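Offene Ateliers im Quartier Toltska: Rundgang startet im Februar in die neue Saison
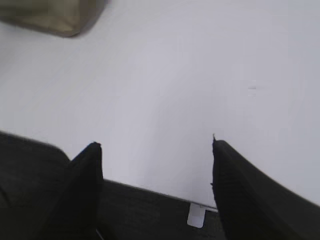 Foto: Kulturverein Toltska / Archiv

Der Kulturverein Toltska lädt auch in diesem Jahr zum Abendrundgang durch die Ateliers und Galerien des Quartiers ein. Der Auftakt findet im Februar statt, danach folgt bis zum Beginn der Sommerpause jeden Monat ein weiterer Termin. Beteiligt sind 18 Häuser zwischen der Kimaro-Passage und dem alten Zollhof, darunter vier, die zum ersten Mal teilnehmen. Der Eintritt ist an allen Stationen frei. Geöffnet wird jeweils um 17 Uhr, die letzten Räume schließen um 22 Uhr.

Den Schwerpunkt des ersten Abends bildet die Druckgrafik. Die Galerie Fendard zeigt Radierungen und Holzschnitte von Perrine Hamel, die in den vergangenen Jahren vor allem zu Küstenlandschaften gearbeitet hat. Zu sehen sind rund 70 Blätter, ein Teil davon in Probedrucken mit handschriftlichen Anmerkungen der Künstlerin. Um 19 Uhr führt Frau Hamel selbst durch die Ausstellung. Die Führung wird in französischer und deutscher Sprache angeboten, die Zahl der Plätze ist begrenzt.

Im Hinterhaus der Kimaro-Passage eröffnet Subira Mfinanga ihre neue Werkstatt für Textilkunst. Die Räume standen nach dem Auszug der Buchbinderei längere Zeit leer und wurden im Herbst instand gesetzt. Der Zugang erfolgt während der Rundgänge über den Hof, der Eingang an der Straßenseite bleibt geschlossen. Gezeigt werden Arbeiten aus der Reihe »Säume«, die zuvor in kleinerer Auswahl im Foyer der Stadtbibliothek hing.

Das Atelierhaus Gasetti beteiligt sich mit elf Künstlerinnen und Künstlern. Kiprono Mugo stellt dort keramische Gefäße aus, Victor Mussa großformatige Tuschezeichnungen. Beide haben ihre Arbeitsräume im zweiten Obergeschoss. Ein Aufzug ist vorhanden, er ist allerdings nur über den Seiteneingang erreichbar. Besucherinnen und Besucher, die Unterstützung benötigen, werden gebeten, sich am Empfang im Erdgeschoss zu melden.

Neu ist in dieser Saison ein gedruckter Lageplan, der an allen Stationen sowie in der Touristeninformation ausliegt. Er verzeichnet neben den Ausstellungsorten auch die teilnehmenden Cafés und Buchhandlungen, die an den Rundgangsabenden länger geöffnet haben. Auf eine eigene Beschilderung im Straßenraum wird verzichtet – die Genehmigung hierfür konnte nicht rechtzeitig erteilt werden.

Für die Anreise wird die Nutzung öffentlicher Verkehrsmittel empfohlen. Die Zollhofstraße ist zwischen 16 und 23 Uhr für den Autoverkehr gesperrt, Anwohner erhalten eine gesonderte Mitteilung. Fahrräder können im Innenhof der Galerie Fendard abgestellt werden.

Anmeldungen zur Führung nimmt Hina Memon in der Geschäftsstelle des Kulturvereins entgegen, telefonisch unter der Durchwahl 2929 oder persönlich während der Sprechzeiten. Künstlerinnen und Künstler aus dem Quartier, die sich ab dem Frühjahr mit eigenen Räumen beteiligen möchten, können die Unterlagen ebenfalls dort anfordern. Über die Aufnahme weiterer Stationen entscheidet der Vorstand nach dem ersten Rundgang.

Kulturverein Toltska e. V. | Kontakt | Impressum | Datenschutz | © Kulturverein Toltska | Nach oben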